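December 23, 2016

So I finally did the thing I have been threatening to do since September and baked my way through Elfriede Schmieder's stollen recipe. Twice! The first one was a brick. I gave half of it to my neighbor before I'd tasted it, which I still feel bad about.

Some background. Elfriede lived downstairs from us in the old building on Julter Street, and every December she'd leave a loaf outside each door wrapped in so much powdered sugar and wax paper that you needed a plan (and a dustpan) to open it. When she moved to be near her son she wrote the recipe out for me on the back of a Grube's Bakery calendar page. It's in pencil. It's also in a mix of grams, cups and what I'm pretty sure is "handful," and there's a line near the bottom that just says *then as usual*.

As usual!! I called her. She laughed at me for a good long while and then told me that "as usual" means you brush the loaf with butter while it's hot, sugar it, wait, and do it all over again. She also said 100 grams of butter for the brushing alone, and when I said that sounded like a lot she went quiet on the phone in a way I recognized.

Here's where I went wrong on the first try:

- I soaked the raisins for an hour. She soaks hers overnight, in rum.
- I used the yeast that's been in my fridge door since we lived in Matlow.
- I got impatient and baked it at 400 because I wanted to go to bed.

Second try I did it properly. Raisins in on Tuesday-ish (I lose track this time of year), fresh yeast from the Polish shop, and I let the dough sit by the radiator for more than 2 hours while I wrapped presents. It didn't double, but it got puffy and smelled like oranges, and I'll take it. Then the marzipan goes down the middle and you fold it over so one side is a little short. Mimoza Matić from work says her aunt does the same fold with walnuts and skips the marzipan, and now I want to try that too, maybe for New Year's.

It has to rest. That's the hard part. Elfriede says 11 days, wrapped up tight and somewhere cool, and I have, what, two before Christmas? We're cutting it on the 25th anyway. I already shaved a bit off the end to check and it was good, a little dry toward the crust, really nice in the middle. My husband says it tastes exactly like the hallway of the old building, and I knew just what he meant.

I'm mailing a small one to Elfriede in Bostora and I'm more nervous about that than I was about my driving test. If she writes back I'll share what she says, even if it's mean. I'll type up the recipe too, once I've worked out how big a handful is. My hands are a lot smaller than hers were, so I'm going to start with one and a half of mine and see how it goes.

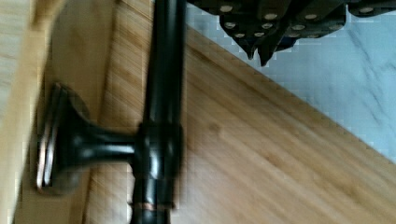

Anyway, I still have the cards to write and not one stamp in the house, so that's tomorrow morning gone. Merry Christmas, everybody, and if you've got a walnut version please send it my way!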